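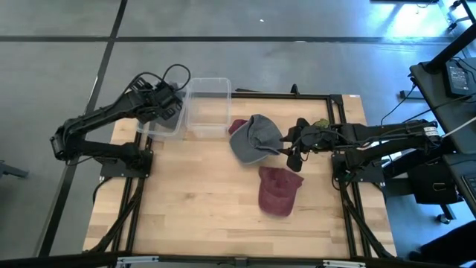

The table at Gradeck, caps still out and the left arm over its bin.

I have been wanting to write this up since May, when I got my first real turn at teaching a pair of robot arms to put something away. I'm not an engineer. I can solder badly and I can read a wiring diagram if you give me a long lunch. But the workshop I belong to, Gradeck, has a two-arm table now, and anyone who has done the safety hour can sign up to drive it. So I did, and then I signed up again, and now I'm the person who hangs around after dinner asking if the slot is free.

The task I picked was caps. Baseball caps, out on the table, into the clear bins. It sounds like the sort of thing you would give a toddler, and I mean that as praise, because toddlers are extremely good at it compared with me on my first evening.

How the driving works

You sit in front of a smaller pair of arms, the leaders, and you hold one in each hand. Whatever you do with those, the two big arms on the table copy. Bend your left wrist and the left arm bends. Squeeze the trigger and the fingers close. The software we use is called Birkus, and it runs quietly behind all of this, writing down every joint angle and every camera image while you work. One go at the task, from the start position to the end, is an episode. You save the good ones, throw out the bad ones, and when you have a decent pile of them you train a policy, and then you let go of the leaders and watch the arms try it by themselves.

I had read about this for ages and somehow never understood how physical it is. I thought it would be like a video game. It's much more like wearing oven mitts and reaching through a fence! You can't feel the thing you are holding. On our setup there is no force coming back to your hands at all, so the only way to know that you have a cap is to look, and the only way to know that you are squeezing it too hard is to look harder.

The first few tries were terrible. I kept going for the crown, right in the middle, and the cloth would bunch up and slide out from between the fingers. Then I pushed down to get a better bite and the arm stopped itself, as it should, and I had to go through the whole reset. That happened more than once. I was sweating like I'd moved a couch.

The brim is the answer

If you take one practical thing from this post, let it be the brim. A brim is stiff, it has an edge, and it sticks out. With the fingers coming in from the side, one above and one below, you can pinch it as if you were picking up a plate, and the rest of the cap comes along for the ride. Once I worked that out my good episodes went way up and I stopped making that noise my family complains about.

There is a catch (of course there is). A cap held by the brim hangs down, and the crown swings. If you go over the wall of the bin too low, it snags, and then it folds over the rim and just sits there half in and half out, looking pleased with itself. So now I lift straight up first, wait for a breath, move across, wait again, and lower. Those waits felt silly when I was doing them. They are in the recordings though, and the policy learned them too. The first time I saw the arm pause over the bin entirely on its own, with my hands in my lap, I laughed out loud. It had picked up my breathing!

That is the part I find so wonderful about showing instead of programming. I never wrote down a height. I never typed "wait." I did it the way I do it, over and over, and the habit went in.

The bad habits go in as well. I'm right-handed, and in my first batch I did nearly everything with the right arm, even when the cap was plainly closer to the left one. The trained policy did the same. It would stretch the right arm all the way across the table for a cap sitting practically under the left gripper, and the left arm would hang there like a guest who has been told not to help with the dishes. I had to go back and record a whole set where I made myself use the near hand.

Numbers, for the people who like numbers

My first set was 85 episodes, all with the caps laid out neatly, crown up, brims pointing more or less the same way. I trained on that and was very proud for one evening. Then I tossed the caps down any old how and the policy fell apart. It would reach for where a brim ought to be and close on air. Close on air, lift, carry the air to the bin, let go of the air very gently.

So the next sets were messy on purpose. Caps on their sides, caps crumpled, one cap lying on top of another, brims pointing at every part of the room. I also moved the starting spots around, so that some were up by the bins and some out in the middle. With everything together I have 1139 saved episodes now, spread over a lot of evenings, and the difference is huge. On 21st June I ran it for 20 tries in a row with a fresh mess each time and it left a cap behind in only 2 of them. I did a small dance. The floor at Gradeck is concrete and my knee is not what it was, but it was worth it.

I know people with proper labs will look at that and say it's a small test, and it is. I'm going to run a longer one when I have a free afternoon.

Things I got wrong about the table itself

I assumed that the arms would be the fussy part and the furniture wouldn't matter. Wrong! I lost two whole evenings to a bin. I had nudged it toward me without noticing, maybe by a hand's width, and from then on the policy dropped caps behind it. Clear plastic is a pain for the cameras too. It catches the light one minute and nearly vanishes the next, and our place gets strong sun on the floor for part of the day. I could have switched to solid bins, and plenty of people told me to. But I like being able to see what's inside from where I sit, so I kept them and recorded at different times of day. It seems to cope. I would love to hear from anyone who has tried both.

The other thing was cables. They run along the arms, and if you twist a wrist all the way around because it's the quickest route to the brim, the loop comes with you. Before each session I now move each arm slowly to its farthest reach in every direction and watch the slack. It takes a few minutes and I used to skip it. Then a loop caught on the side of a bin in the middle of the best run of the night and took the bin for a walk.

Sit comfortably. I mean it! The leaders should be at the height where your elbows rest naturally, and the chair matters more than you think. When my shoulders get tired my motions get short and jerky, and you can see it in the data if you plot it. I stop when I notice I'm rushing. Tired episodes go in the trash with the failed ones, even when the caps ended up in the right place.

What about mistakes you fix?

I went back and forth on this for weeks. Say you go for a brim, miss, back up a little, and get it on the second grab. Is that a good episode? At first I deleted every one of those. I wanted the clean ones. Then I noticed that the policy had no idea what to do after a miss. It would just hover, or carry on to the bin as though everything were fine. So I started keeping the fumbles as long as I recovered calmly, and then I started making a few on purpose. Missing a hat convincingly is surprisingly hard when you are trying to. But now when the arm misses it opens up, backs off, and goes again, and honest to goodness it looks like it is thinking.

I still delete the ones where I panic.

Two arms at once

Most of what I've described uses one arm at a time. The next step is getting them to help each other, and I've only dipped a toe in. The case I want is the stacked one, where one cap is partly under another. With your own hands you would lift the top one a little with your left and slide the other out with your right, and you wouldn't even notice that you'd done it. With the leaders it is like patting your head and rubbing your stomach. I've managed it cleanly a handful of times. Each of those times I sat back in the chair and looked around for someone to tell.

I'm told the folks over at Skirkenura have a table with the same layout and have been doing socks. Socks! No brim, no edge, no mercy. If any of you are reading, please come and show me how you grab the things, or I'll come to you. I'll bring snacks and a bag of caps.

I also want to try the newer version of Merrick, the training package the rest of the workshop has moved to. I'm still on the old one, mostly out of stubbornness and a little out of fear that my settings will vanish. If the switch goes well I'll post the settings. If it goes badly I'll post those too, with a warning on top.

Next session I'm adding a knit hat to the pile. It has a pom-pom, so at least there is something to hold on to.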